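Does a Glaze Crack Make Tea Go Cold Faster? My Term Project
Nadiia Savchuk, Materials and Making, Dec 24, 2021

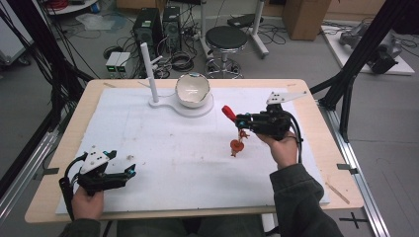
So I should start by saying I did not want to do ceramics. I had signed up for textiles, textiles filled up, and Miroslava Tymoshchuk (who ran our section and has the patience of a saint) told me to pick a question about pots and see if I still hated it in a month. I picked crazing, the web of tiny cracks you sometimes get in a glaze, mostly since my grandmother's bowls were full of it and she swore they kept tea hot longer. My uncle swore the opposite. They argued about this at every holiday I can remember!

The plan was simple. I made test bowls from one bag of Perkholm white clay, all thrown to the same weight, and fired them with two glazes. One fits the clay well and stays smooth. The other shrinks more than the clay does when it cools, so it gets pulled tight and cracks. Ostap Nechyporuk helped me mix both, and he deserves credit for stopping me when I read the wrong line of the recipe and nearly doubled the feldspar.

I ended up with 48 bowls that I could use. There was a 49th, but it stuck to the kiln shelf and I had to chip it off, which took a whole afternoon and a borrowed chisel. The firing itself went fine, except that the Wustthorpe kiln runs hot at the back and I only learned that after the first load. I moved things around for the second load and the colors came out a lot more even.

For the tea part I filled each bowl with the same amount of hot water, stuck in a thermometer, and wrote down the reading every minute for 40 minutes. That is a lot of sitting. I listened to an entire audiobook about lighthouses and ate far too many crackers. After I threw out the readings where I had bumped the thermometer or lost my place, I had 2,293 left to put in the spreadsheet.

The two groups cooled so close together that I couldn't tell their lines apart on the graph. What did matter was the thickness of the wall, even with bowls that weighed the same, because my throwing is still pretty uneven (sorry, Miroslava). The cracked bowls did soak up more water, though. I weighed everything before and after an overnight soak, and the crazed ones gained more nearly every time. A few of them also picked up brown lines from black tea, and I think they look great.

If I did this again I would use a mold for the shape, and I'd put lids on half the bowls. Fedir Demchenko wants to try the lids next August and I've told him he can have my leftover glaze. It's in the bucket under the sink, the one with the blue tape.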